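Filed under: Home, Bedroom, Laundry Day

How I Make a Bed With a Knit Sheet (and Get It to Stay Made)

I switched to knit sheets last November and I am never going back. They're soft, they don't need ironing, and crawling into them on a cold night feels like putting on your favorite T-shirt. But wow, do they behave differently from the crisp cotton ones I grew up with! The first time I washed my pale blue-gray set and tried to put it back on, I ended up with one corner riding halfway up the mattress and a big saggy hammock of fabric in the middle. My sister-in-law Soudabeh looked in from the hallway and asked if I was building a tent.

So this is the method I've settled on after a lot of laundry days. It works for a flat sheet used as a bottom sheet, which is how I do it, and most of it works for a fitted one too. I'll put the fitted notes near the end.

What you need

A bare mattress, a clean sheet and enough room to walk down both sides of the bed. If your bed is shoved up against a wall (ours was for years), pull it out before you start. You can do it by kneeling on the mattress and stretching over, but you'll be wrinkling the thing you're trying to smooth, and your knees will find every single spot you already did.

A pair of sheet clips is nice if your mattress is on the slippery side. I don't bother most weeks.

Before the sheet goes on

Strip everything off, pillows too, and put them somewhere that isn't the floor. I use the dresser. Then run your hands over the mattress and brush off whatever's there. If you use a mattress pad, now is the time to get it flat, and I mean really flat, all the way down at the foot end where it likes to roll under itself. Any ridge in the pad will show through a knit sheet like a pea under a princess.

I also like to let the mattress air for 20 minutes with the window cracked. Hooman says this is something our mother made up to get us out of the bedroom. He may be right, but I still do it and have a cup of tea.

Meanwhile, check your sheet. Knits come out of the dryer with the corners balled up inside each other, and there is usually a sock in there. Find all the corners, shake them out, and look for the hem. The wide hem goes at the head. If your sheet has the same hem all the way around, like one of mine does, then figure out which sides are the long ones and go by that. I sewed a little loop of blue thread at the head end of mine and it has saved me so much spinning around.

Step 1: Get one corner up high

This is the part most people skip. Instead of dumping the sheet in the middle of the bed and pulling at it from all sides, take hold of one corner with a good handful of fabric and lift. Get it well up off the mattress. You want the weight of the sheet to hang so the folds fall open on their own, and with a big sheet that means going higher than you'd think.

A good handful matters, by the way. If you pinch just the tippy edge of a knit, it stretches into a sad little ear and never quite goes back. Gather up a bunch and the pull gets spread over more of the cloth.
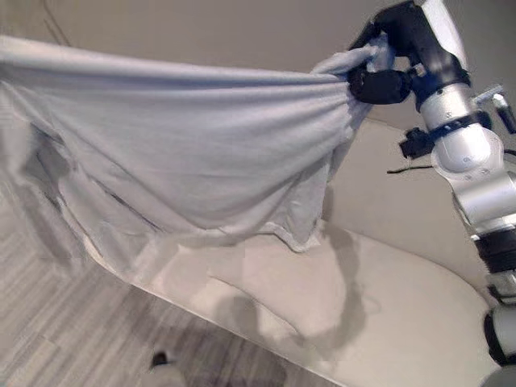

Corner up, mattress clear underneath. See how the creases all run out from the gathered part?

Those long diagonal creases are your friends, because they tell you where the pull is coming from. When they fan out evenly from the corner, the fabric is opening nicely. If you see one hard line going off by itself and the rest hanging limp, the sheet is probably caught on something or folded double further along. Stop and free it before you pull any more. (Ask me how I know. There's a little hole near the hem of my other set, the cream one, from the corner of the nightstand.)

Step 2: Float it down

With the corner up, give the sheet one slow, wide wave and let it come down over the bed. Slow is the key word here. Woven cotton will snap out and trap a big cushion of air under it, which is very satisfying, but a knit is heavier and sort of slumps. If you go at it too fast it lands in a heap about where it started and you get to do it all again.

Don't expect it to land straight. I have never once had it land straight. All you're after at this point is fabric over most of the mattress with the long side going the long way.

If you have a helper, have them take the opposite corner at the foot and back up toward the end of the bed as you lift. My friend Lise Petrenko, who ran the linens for a small guesthouse called the Elleck before she moved out here, can do this alone in one throw. I've watched her do it a bunch of times and I can't see what she does differently. It's maddening.

Step 3: Line up the head end first

Go to the head of the bed and get the overhang the way you want it there. I leave a good forearm's length hanging off the top, because that's the end that gets tugged all night long. Center it side to side. Don't smooth the middle yet! I know it's tempting. Leave it rumpled and get your edges in the right place, and the middle will sort itself out in step 5.

Tuck the head end under, flat, with your palm facing down so you don't bunch the sheet as you push it in.

Step 4: Small lifts to fix the crooked bits

Now stand back and look at it. One side will be hanging lower. The natural thing is to grab that low edge and yank it across, and with a knit sheet that gives you a stretched edge and a middle that hasn't moved at all.

What works better is a bunch of small lifts. Gather a bit of the fabric near where it's crooked, pick it up just enough to get it off the mattress, shift it over and let it go. Then move along and do another one. You're breaking the cling between the sheet and the mattress a little at a time. 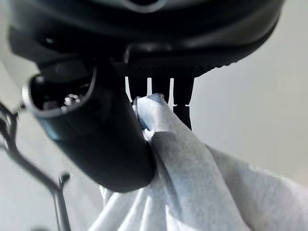

Gathered up into a tight bunch with a little peak at the top. Plenty of fabric in the grip.

Do worry about snags here. Rings are terrible for knits, and so are rough fingernails and that one splintery slat Kourosh keeps promising to sand. I take my rings off and put them in the dish on the dresser with the pillows piled around it.

If the fabric twists where you've gathered it, that's fine, it relaxes as soon as you let go. Just pat the spot flat before you move on so the twist doesn't get pulled into the next bit.

Step 5: Foot end, then corners, then smooth

Go down to the foot and pull gently straight back toward yourself until the big wrinkles open out. Gently! A knit will keep on giving for as long as you keep pulling, and then it creeps back overnight and untucks itself. Stop when it lies flat. It shouldn't feel tight like a drum.

Tuck the foot under and then do your corners:

Pick up the side of the sheet a short way from the end and lay it up on top of the mattress so it makes a triangle.
Tuck in whatever is still hanging below.
Bring the triangle back down over the side.
Tuck that under too, working from the corner toward the middle of the bed.

Do both foot corners before you do the head ones. Then tuck the long sides, and only after all that, smooth the top with the flat of your forearm, going from the middle out. Forearms are much better than hands for this. Tahmineh taught me that and I felt silly for not thinking of it.

If you're using a fitted sheet

Skip the tucking, obviously. Start with a head corner, then do the foot corner diagonally across from it, then the other two. Hook each corner well under the mattress and not just over the lip. The lifting trick from step 4 still helps when the seams end up sitting sideways, which on a knit they will.

A few washing notes

Cool water, low heat, and take it out while it's a tiny bit damp. I dry mine alone, without towels, and it comes out much less tangled. No fabric softener on knits, in my house anyway. I tried it for a while and the sheet got slippery and wouldn't stay tucked. A little fuzz on the surface is normal for this kind of fabric. If you get pills, go over them with a fabric shaver on a table and not on the bed.

I change ours every 7 days in summer and let it slide a bit in winter. If you've got a way of getting the far corner tucked on a bed that can't come away from the wall, please leave it in the comments, my mother-in-law has been asking me and I've got nothing for her.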